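지베라노 하드왁스오일 G-32 무광 (목재 상판·가구용)

제조: Givano
국내 공급: 클로드블리(Clodevley)
품번: GV-G32
용량: 1 L 캔 / 2.5 L 캔 / 20 L 통
광택: 무광
색상: 투명, 오렌지 브라운, 다크 브라운, 그레이지
재고 상태: 1 L, 2.5 L 당일 출고. 20 L는 주문 후 입고.

제품 개요

G-32는 식물성 건성유와 경질 왁스를 배합한 1액형 침투 도료이다. 작업대 상판, 책상, 선반, 계단 디딤판 등 마찰이 반복되는 실내 목재면에 사용한다. 도막을 두껍게 올리는 우레탄 바니시와 달리 표층에 스며든 뒤 굳으므로 나뭇결의 요철이 남고, 손상 부위만 골라 보수할 수 있다.

이전 품번 G-30은 단종되었다. G-30 투명과 G-32 투명은 서로 덧칠할 수 있다. 유색 제품은 안료 계열이 바뀌어 G-30 위에 G-32를 올리면 색이 한 단계 붉게 나온다. 기존 면을 G-30 유색으로 마감한 경우에는 연마 후 전체 재도장을 권장한다.

주요 사양

주성분: 아마인유, 동유, 카르나우바 왁스, 칸델릴라 왁스
희석제: 탈방향족 석유계 용제
건조제: 코발트 무첨가 타입
고형분: 중량비 52%
비중(20 ℃): 0.93
도포량: 1회 도포 시 1 L당 20 m²
권장 도포 횟수: 2회
지촉 건조: 6시간 (20 ℃, 상대습도 55%)
재도장 간격: 12시간 이상, 48시간 이내
가벼운 사용: 2일 후
완전 경화: 216시간
사용 온도: 10~28 ℃
보관 기한: 미개봉 24개월, 개봉 후 6개월

도포량은 320번까지 연마한 오크 집성판 기준이다. 소나무, 오동나무, 삼나무처럼 흡수가 큰 수종은 1차 도포에서 소요량이 최대 1.5배까지 늘어난다. 마구리면은 별도로 계산한다.

적용 가능 소재

활엽수 원목 및 집성판: 오크, 애쉬, 월넛, 비치, 메이플, 체리
침엽수 원목 및 집성판: 스프루스, 레드파인, 더글러스퍼
무늬목: 두께 0.6 mm 이상, 사전 시험 도포 필수
자작 합판: 표면 및 단면 모두 가능

적용할 수 없는 소재

멜라민 및 LPM 표면
기존 우레탄, 래커, 에폭시 도막 위
MDF 표면 (단면 흡수가 불균일하여 얼룩 발생)
수분 함량 12%를 넘는 목재
옥외에 상시 노출되는 목재

티크, 이페, 로즈우드 등 자체 유분이 많은 수종은 건조가 지연된다. 에탄올로 표면을 닦은 뒤 30분 이내에 도포하고, 반드시 자투리 목재에서 48시간 경과를 확인한다.

표면 준비

1. 기존 마감재를 완전히 제거한다. 박리제를 사용한 경우 잔류물을 중화하고 24시간 건조한다.
2. 120번, 180번, 240번 순으로 연마한다. 번수를 건너뛰면 유색 제품에서 원형 연마 자국이 진하게 드러난다.
3. 투명 제품은 320번까지 진행해도 된다. 유색 제품은 240번에서 멈춘다. 그보다 곱게 연마하면 안료가 충분히 들어가지 않는다.
4. 분진을 흡입기로 제거하고 마른 극세사 천으로 한 번 더 닦는다. 송진포는 사용하지 않는다.
5. 마구리면은 한 단계 높은 번수로 연마하여 면과의 색 차이를 줄인다.

도포

1. 캔 바닥까지 막대를 넣어 3분간 젓는다. 왁스와 소광제가 가라앉아 있으면 첫 부분은 유광, 끝부분은 백화가 생긴다.
2. 흰색 패드 또는 단모 롤러로 결 방향을 따라 얇게 편다. 붓은 모서리와 홈에만 쓴다.
3. 15분 후 마른 면 천으로 표면에 남은 오일을 모두 닦아 낸다. 손가락으로 눌렀을 때 묻어나는 양이 없어야 한다.
4. 12시간 이상 지난 뒤 회색 부직포 패드로 가볍게 문질러 일어난 결을 정리한다.
5. 2차 도포는 1차의 절반 분량으로 한다. 유색 제품의 2차는 투명으로 바꾸어도 된다. 이 경우 색이 옅어지지 않으며 마찰 시 이염이 줄어든다.

넓은 상판은 60 cm 폭으로 나누어 작업한다. 구간 경계에서 5 cm 정도 겹치게 닦으면 이음 자국이 보이지 않는다. 20 ℃를 넘는 환경에서는 닦아 내는 시점을 10분으로 앞당긴다.

색상 선택

투명: 월넛과 체리의 색이 한 단계 깊어진다. 오크는 황색 기가 올라온다.
오렌지 브라운: 비치와 레드파인에 적합하다. 결의 진한 부분은 갈색, 연한 부분은 주황색으로 나뉘어 대비가 커진다.
다크 브라운: 상판 테두리, 다리, 걸레받이에 주로 쓴다. 상판 전체에 쓰면 긁힘이 밝은 선으로 보인다.
그레이지: 오크와 애쉬 전용. 침엽수에서는 녹색 기가 돈다.

오렌지 브라운 상판에 다크 브라운 테두리를 조합하는 경우 테두리를 먼저 마감하고 216시간을 채운 뒤 마스킹한다. 경화 전에 테이프를 붙이면 왁스층이 함께 벗겨진다. 마스킹 테이프는 저점착 등급을 사용하고 도포 당일 제거한다.

모니터에 표시되는 색은 실물과 다르다. 색상별 시험편(100 × 70 mm, 오크 및 비치)은 주문서 비고란에 기재하면 동봉한다.

내성

물: 16시간 접촉, 변화 없음
에탄올 48%: 1시간 접촉, 경미한 광택 변화
커피: 6시간 접촉, 변화 없음
식용유: 16시간 접촉, 변화 없음
아세톤: 사용 불가
건열: 70 ℃까지. 냄비 받침 필요

시험은 완전 경화 후 조루베르(Joubert) 오크 집성판 18 mm, 투명 2회 도포 시편으로 진행하였다. 경화 기간 중의 면에는 위 수치를 적용할 수 없다.

이미지(렌더링)
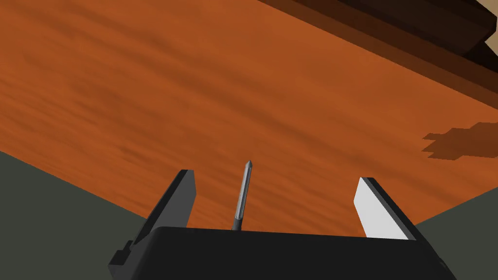
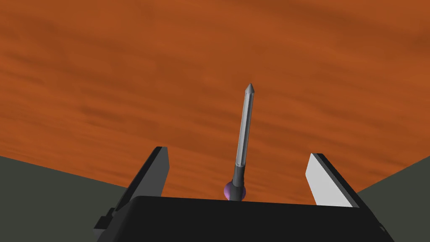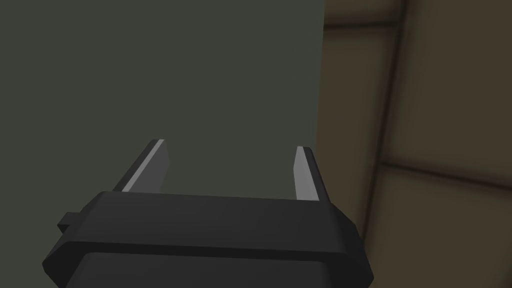
유지 관리

일상 청소는 물을 꼭 짠 천으로 한다. 얼룩에는 중성 세제를 200배로 희석하여 쓰고 마른 천으로 마무리한다. 알칼리성 주방 세정제, 매직 스펀지, 스팀 청소기는 왁스층을 손상시킨다.

사용이 잦은 작업대는 연 1회, 일반 책상은 2~3년에 1회 보수 도포를 한다. 물방울이 맺히지 않고 퍼지기 시작하면 주기와 관계없이 시행한다. 보수 시에는 표면을 세정하고 회색 패드로 문지른 다음 투명 제품을 1회 얇게 바르고 닦아 낸다.

부분 긁힘은 해당 부위를 결 방향으로 240번 연마하고 같은 색을 면봉으로 채운다. 10분 후 닦고, 다음 날 주변까지 투명을 한 번 더 올린다. 찍힘은 젖은 천과 다리미로 섬유를 부풀린 후 건조하여 같은 순서로 처리한다.

안전 및 폐기

오일이 묻은 천과 패드, 연마 분진은 자연 발화할 수 있다. 사용 직후 물에 담그거나 옥외에서 한 장씩 펼쳐 말린 뒤 폐기한다. 뭉쳐서 쓰레기통에 넣지 않는다. 작업 중과 작업 후 24시간은 환기한다. 연마 시 방진 마스크를 착용한다. 잔량은 하수구에 버리지 말고 지정 폐기물로 처리한다.

함께 쓰는 제품

Deriveck 흰색 도포 패드 150 × 115 mm, 10매
Deriveck 회색 부직포 패드, 10매
Deriveck 단모 롤러 100 mm, 리필 2개 포함
Givano 전용 중성 세정액 500 mL
오크 시험편 세트 (4색)

주문 및 배송

평일 14시 이전 결제분은 당일 출고한다. 인화성 액체로 분류되어 항공 운송이 되지 않으며 제주 및 도서 지역은 선편으로 3~5일이 추가된다. 1 L 캔 32개 이상 주문은 팔레트 출고로 전환되고 하차 장비가 필요하다. 유색 제품은 개봉 후 반품할 수 없다. 캔이 찌그러졌거나 뚜껑에서 누액이 발생한 경우 수령 후 48시간 이내에 사진과 로트 번호를 보내면 교환한다.

로트 번호는 캔 바닥에 각인되어 있다. 한 상판에 두 캔 이상을 사용할 때는 같은 로트로 맞추고, 로트가 다르면 큰 용기에서 섞은 뒤 도포한다.

기술 자료 작성: Igor Kołodziej, Givano 도료 기술부
국문판 개정: 2024년 11월 23일
개정 내용: 유색 제품 연마 번수 수정, 내성표에 식용유 항목 추가, G-30 호환 안내 추가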